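The **broom handle**, also called a broomstick, stale or stick, is the long part of a broom, held by the person sweeping. It is the less studied half of the tool. Brooms are named after the sweeping end, sold by the sweeping end, and thrown away when the sweeping end wears out, usually taking a perfectly sound handle with them.

## Name

"Broom" was first the name of a shrub, whose twigs were tied in bundles and used to clean floors. The plant gave its name to the bundle, and the bundle gave its name to the whole object once a stick had been put in it. The stick kept a name of its own for a while. "Stale" and "stail" are old words for a long handle, and both can still be heard in country speech, mostly from people who own a rake older than they are.

"Broomstick" is now used more often for transport than for cleaning. Hardware stores prefer "broom handle," and catalogs prefer "replacement handle," which at least admits that something has gone wrong.

## Form

A common household handle is a straight round pole. It is meant to reach somewhere between the user's chest and chin, and the makers have never agreed on whose chest or chin they have in mind. The result is a length that is slightly short for tall people and slightly long for everyone else, and it has been stable for generations.

The lower end is joined to the head in one of several ways:

- **Tapered.** The end is shaved to a cone and pushed into a hole in the head. Friction does the rest until it doesn't.
- **Threaded.** The end carries a screw thread. This is the most common form in American kitchens and the one most likely to unscrew itself under the sink.
- **Bound.** The sweeping material is tied or wired straight onto the stick. Replacing the handle means replacing the broom.
- **Bracketed.** A metal fitting holds the pole to a wide push broom. It has bolts, and sooner or later it has one fewer.

The upper end is rounded, capped, or drilled for a loop of string. The loop allows the broom to be hung on a nail. Most brooms with a loop are kept leaning in a corner.

## Materials

Wood was for a long time the only serious choice. Ash and beech were favored for strength, and pine was favored for price. A good wooden handle has grain that runs the full length of the stick. Where the grain runs out to one side, the handle will break at that spot, often while being used to free a ball from a tree, a job for which no broom has ever been rated.

Metal handles are thin tubes, sometimes with a plastic skin. They are light and do not give splinters. They do dent, and a tube with a dent in it soon becomes two tubes. Fiberglass is found in workshops and on loading docks, where it outlives several heads and at least one manager.

## Finish and color

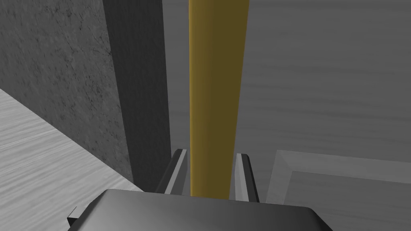
Early handles were left bare, and hands did the finishing over the years. Varnish came in when brooms began to be sold in stores and had to look better than the one the customer already had at home. Paint followed, and with it the long rule of red, green and blue, with yellow turning up wherever a pole had to be seen before it was tripped over. The shade called yellow in catalogs covers a wide family, and the same pole can belong to several of its members at once, as with the smooth one shown here, which is bright mustard on its left side and closer to olive brown on its right. Painters of sample cards have always dealt with the problem by painting them flat.

Gloss and matte finishes each have loyal buyers. Gloss wipes clean. Matte gives a better grip and hides scratches. Both chip at the point where the handle meets the edge of the closet door.

## Manufacture

A turned handle begins as a square strip of wood. The strip is fed through a set of spinning knives that takes off the corners and leaves a dowel. The dowel is sanded, its ends are shaped, and it is dipped or sprayed. Any warp is dealt with by sorting. Straight handles go to stores, nearly straight handles go to bulk buyers, and the remainder become garden stakes, where a bend is considered rustic.

The mill at Triltholm was for many years the main source of turned handles in its region. At its busiest it sent out 2,000 handles a day, and its yard was said to be the only place in the county where a person could find a dozen brooms' worth of stick and nothing to sweep with. The heads were made at Wetedon, on the far side of the river, under separate ownership. The two firms disagreed about the size of the hole. Triltholm handles were slightly too thick for Wetedon heads, and a good local trade grew up in whittling.

The matter was settled when Wetedon adopted a threaded socket. Triltholm adopted a thread as well, of a different pitch.

## Standardization

Efforts to make every handle fit every head have a long and unrewarding history. The best known is the Cantero fitting, a coarse thread with a blunt tip, designed to accept dirt, paint and impatience. It worked well enough that several makers copied it, each with a small improvement, and the improved versions did not fit the original or one another.

The writer Jamie Wragg, whose pamphlet *The Stick End* remains the longest work on the subject, tested handles against heads bought from ordinary stores. Wragg tried 134 pairings and sorted the results under three headings: "fits," "fits if you mean it," and "tape." The last was the largest. The pamphlet had a print run of 500 and was reissued in August 2018 with a longer section on tape.

American and European threads differ, so a handle bought on vacation is best thought of as a souvenir.

## Other uses

The broom handle is used for a wide range of work that has nothing to do with floors. It props open windows, holds sliding doors shut, and carries curtains in first apartments. Tapped on a ceiling, it is a recognized means of talking to the people upstairs. With a hook screwed into one end it becomes a tool for pulling down attic ladders, and it is then never a broom again.

Gardeners use old handles to mark rows and hold up tomatoes. Children use them as horses, oars and swords, and parents use them to get back whatever the children have thrown onto the garage roof. In some homes the handle is laid over two chairs to make a drying rack. The arrangement is always described as temporary.

Stickball, the street form of baseball, depended heavily on handles taken from brooms whose owners had not been asked. A handle used this way was usually sawn off or unscrewed below the stoop, and the head was put back in the closet in the hope that it would be overlooked.

## In folklore and custom

The link between brooms and flight is old and much illustrated. Pictures disagree as to which end goes in front. Earlier artists often put the bristles forward, while later ones nearly always put them behind, perhaps on grounds of streamlining. The comfort of the seat is rarely discussed.

Jumping over a broom has been part of wedding custom in several communities, and remains so for many African American couples, who may keep the decorated broom for display. A broom laid across a doorway is said to keep out unwanted visitors. It does slow them down.

At Cladstead, a handle race was held each March along the main street. Runners balanced a bare handle upright on one palm and were sent back to the start if it fell. The course was short, but the wind came straight up the street from the river, and in 3 of the years on record there was no winner.

## Care and disposal

Wooden handles last longest if kept dry and hung up. A light sanding and a wipe of oil will bring back a rough one in less time than it takes to shop for another. Loose tapered handles can be tightened by soaking the end in water, a cure that holds until the wood dries. A wedge or a screw through the side of the head lasts longer, though it also ends any chance of getting the two apart.

A broken handle is seldom thrown out at once. The longer piece goes to the garage, where it joins others of about the same length, and the shorter piece stirs paint.

## See also

- Dowel
- Mop (handle)
- Rake
- Stickball
- Tape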